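Handheld gripper: Lemar pads or Harkunau pads?

Forum > Grippers and end effectors > Hand-held

pelletpusher
2023-07-03
Trying to pick fingers for a hand-held two finger gripper, camera mounted above looking down at the pads. Want it for clear stuff mostly, boxes, lids, the odd tube. Down to two sets. Lemar hard block pads, or the Harkunau ones which bend round whatever you squeeze. Anyone run both? Budget is tight so I can only buy the one set.

dobbin_t
Run both. Harkunau for bags and fruit, Lemar for anything with flat sides. Bendy fingers on a flat box just fold and you get the thing coming up crooked. Had 7 drops out of 138 on the Harkunau set with flat boxes, 6 on the Lemar, so not a huge gap in drops, but the angle the box came up at was miles better with the Lemar.

wattle_and_dab
7 v 6 is no gap at all mate. That's noise. What were you measuring the angle with?

dobbin_t
Eye and a set square. I said it wasn't huge.

wattle_and_dab
So a feeling then.

THenao
I'd go Harkunau for clear boxes, sorry. Reason being you can't see where the wall is. Camera can't either, half the time. With a hard pad you come in a bit skewed and the edge of the pad hits first and shoves the box along. Soft finger forgives that. We did 836 grabs over December with the soft ones and I stopped fussing about approach angle completly.
Teófilo Henao

pelletpusher
Hm. That's the opposite of what I was leaning to. What controller, Teófilo? Or all by hand?

THenao
By hand first, then the same fingers on the arm with a Wedico controller. Grip speed turned right down. On the default speed it slams shut and nothing will save you, hard or soft.

gantrygoat
Second that on the Wedico, default closing speed is daft. The Ross one is gentler out the box but the menus are awful and it forgets your settings if you pull the power too early. Swings and roundabouts.

dobbin_t
Never had the Ross forget anything. Old firmware?

gantrygoat
Might be. Haven't updated it, can't find the cable.

pelletpusher
OK so can we go back to fingers. Does the colour matter for the camera? Lemar do theirs in dark green or a sort of cream. My bench is white.

wattle_and_dab
Dark. Cream on white is hopeless, you lose the pad edge the moment the exposure shifts. Dark also gives you a shadow you can tell apart from the pad. Wouldn't put the clear box straight on white though, stick some coloured card down.

THenao
Agree on dark. Disagree on the card, if you train on card you'll need card forever. Leave it white, change the lamp.

wattle_and_dab
Changing the lamp is the same problem with extra steps!

dobbin_t
Got a dark green pair on now, gripper open, white underneath. Clear box further off at the top, you have to hunt for it.
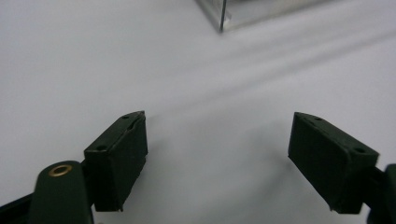

Dark green pads open, clear box up top. Look for the upright corner line.

pelletpusher
Ta, that helps loads. Took me a second to find the box. Pads stand out a treat though. What's the brass ring bottom left?

dobbin_t
Eyelet in the end of the link arm. Keep an eye on it if you buy used, my first pair had a sloppy one and the left pad lagged behind the right. Drove me mad for a fortnight.

gantrygoat
Are the little holes in the pads any use for anything? Was thinking of screwing a rubber face on.

dobbin_t
Not tried. I use tape on the inside faces when I need more grip, comes off clean. Screws would foul the box I reckon but have a go.

THenao
That corner line is my whole argument. One thin line and you want to put a hard block next to it?

dobbin_t
Yes, slowly. And I want to know where the box is after I've closed on it, can't tell that with a finger that's wrapped itself round.

THenao
You can if you look at how far it closed. But fair, flat sides, I'd probably not win that one on placing. On picking I would.

pelletpusher
I'm placing into a rack so it does matter. Going Lemar, dark green, and turning the speed down. Will borrow a Harkunau set if I can find one going, anyone near Hull?

gantrygoat
Leeds, got a set with a split in one tip. PM me, you'd only pay the postage.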